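Open day at the Drurkside simulation lab

The morning session was meant to be a demonstration of household jobs done by a simulated two-armed robot. Most of it went to a fault instead, and I found that more useful than the program I had signed up for.

Drurkside tests its control software in a rendered house before any of it goes near a real arm. Visitors sat in two rows facing a wall screen, and the operator ran the tasks from a desk at the side. The first job was a card: grip it, hold it on edge, put it down where told.

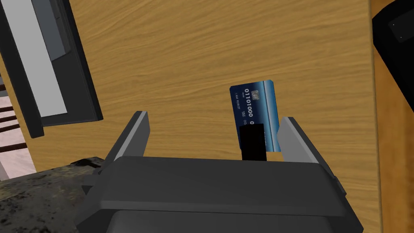 Report by the visits secretary, Fovthorpe Automation Society

The card run ended early. The software logged a release, but the grip force never dropped to zero, so the next command was refused. The operator showed us the log. Out of 106 runs that week, 17 had stopped for the same reason, and they had first put it down to the card being so thin.

It had nothing to do with the card. The Yuan controller, which looks after both hands, was reading the state of one hand and filing it under the other. If both were doing the same thing, no harm done. If one was holding and the other was free, the log was wrong and the safety check was working from bad data.

They moved on to the kitchen job, which uses both arms and makes the mix-up much easier to catch.

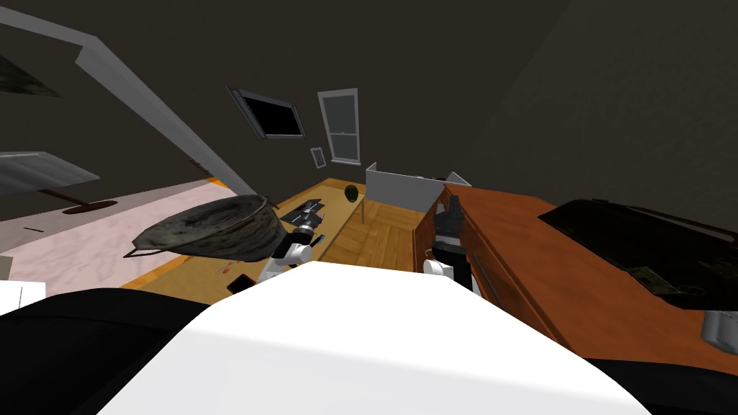
Sudell thought the check should have halted everything the moment the two readings disagreed, and said that on a real line you would never let an arm carry on with a load while its state was in doubt. The operator agreed. The check only compared readings every 11 seconds — a setting left over from an older build — and a great deal can happen to a pan in that time.

We then watched a plain open-and-close test with nothing to pick up. It was slow going, but it did show the late update clearly on the log.
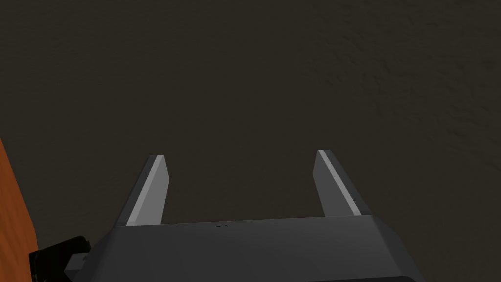 What they changed

The hand labels are now set once at startup and confirmed before each task. The comparison interval has been cut to a fraction of a second. A mismatch stops both arms and needs a person to clear it.

We saw the new version run four times after the coffee break. It stopped once, correctly, when the operator swapped the labels on purpose. The restart took longer than anyone expected, as the hand views had to be brought up again one at a time.

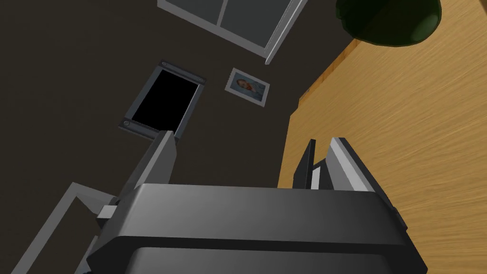 Page last changed: 2021-04-18

I asked whether the same controller was in use on real equipment. It is, on one bench arm, and that arm has been switched off until the fix has been tested there too. The lab plans to send us the results in July.

Parking is behind the building and fills up early. The talk on the upper floor was hard to hear from the back — sit near the front if you go.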